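My aunt Modupe left me 81 jigsaw puzzles and a parrot named Gustov, and of the two I was sure the parrot would be the trouble. Wrong! Gustov sleeps till ten and likes toast. The puzzles, though, took over my whole apartment by November, and my sister in Tavholm wouldn't take even three of them (I begged).

So I started opening them at night, one box after another, and in the fourth one I found a letter. It was folded up small under the pieces of a harbor at sunset, and it began "Dear Mr. Olaniyan, I will not be marrying you."

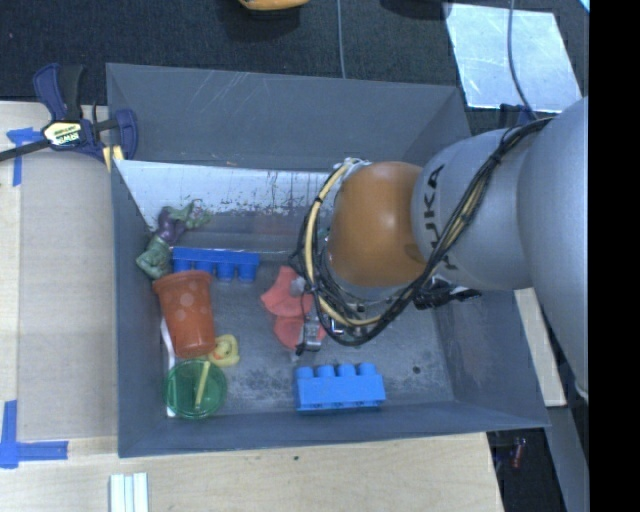
I read it standing up, then sitting down, then out loud to Gustov, who had no opinion. She'd never sent it, obviously. But was there a second letter, where she changed her mind? I had to know, and that meant tipping every last box into something with high sides, a big gray bin like the one on that light wooden tabletop, and going through it all by hand. Goodbye, harbor. Goodbye, 1,776-piece map of Dillus.

It was past two when I felt paper again. Same blue ink, same fold. "Dear Mr. Olaniyan," it said, "about Thursday."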